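### 3.2 Collection in furnished rooms

The examples used to train the sorting policy were gathered by hand, with operators carrying a gripper in each hand and working through household tasks at ordinary speed. Collection took place in private homes in Kikholm and Estby. The Emura set holds 1,375 recorded episodes, of which 1,118 were kept after review. Small personal items were given priority - thin, flexible objects had been poorly covered in the earlier Dabbas set, which was limited to rigid containers. 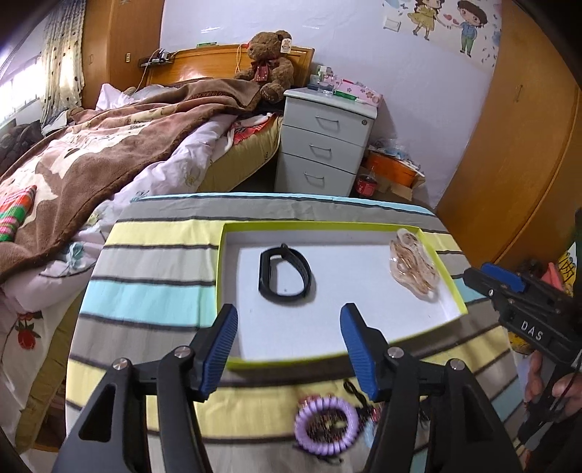
*Last changed: Apr 21, 2023*

**Figure 4.** Bedroom collection with two hand-held grippers. A fitness-tracker wristband and a bag of thin gold-colored items are in the tray; a spiral hair tie and dark cords lie on the striped tablecloth.

Operators were instructed to leave the furniture and bedding of each room as found. Cords and hair ties that had become tangled were labeled as a single object unless they were separated during the episode. Episodes were rejected when an item left the camera view for longer than two seconds, or when the two grippers closed on each other.

Of the retained episodes, 653 involve at least one flexible object. These were divided by home, so that no room appears in both the training and the test portions.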